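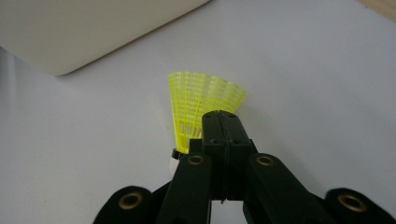 Abb. 4: Gelber Kunststoff-Federball, Korb nach oben

4.2 Federbälle und Schläger erfassen

Jetzt wird es schön: Mit Girnevix bekommt euer Vereinsinventar endlich Ordnung, und das Anlegen geht wirklich flott!

1. Öffnet im Hauptmenü den Bereich „Material“ und tippt auf „Neuer Artikel“.
2. Wählt die Kategorie, zum Beispiel „Bälle, Kunststoff“.
3. Tragt Stückzahl und Lagerort ein (bei uns in Drornau etwa „Schrank Ulletti“ – eigene Namen sind ausdrücklich erlaubt!).
4. Stellt die Meldegrenze ein. Voreingestellt sind 100 Stück.
5. Tippt auf „Sichern“.

Hinweis: Eine Liste fasst bis zu 4.000 Artikel. Das reicht selbst für große Vereine locker.

Achtung: „Liste leeren“ löscht auch die Ausleihen. Vorher unbedingt exportieren!

Fragen zum Import beantwortet Ilona Vass gern, siehe Abschnitt 4.3.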